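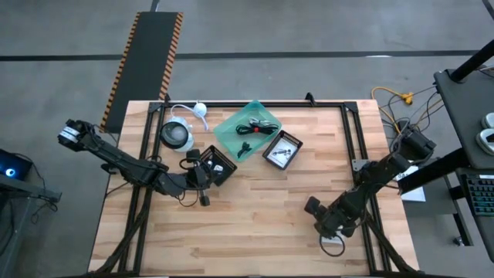 Closto publishes bench rules for two-arm robot cells

Closto has published a set of working rules for small two-arm robot benches, the kind used to sort cables and light parts. The document runs to 16 pages and takes effect on 18th August at the company's Orley and Huaranga sites.

Under the rules, loose cable must be tied before it goes into a tray, and floor leads must be routed clear of the arm bases. Walkways next to a bench need striped edging. Operators must stop both arms before reaching over the rails, even to pick up a dropped part.

"Most of this was already habit at Orley - it just wasn't written down," said Roxana Giraldo, who led the drafting.

Each site has 30 days to check its benches and report any that fall short. Svend Hallgrímsson, safety lead at Huaranga, said staff there had asked for clearer wording on shared baskets, and a revised section will follow.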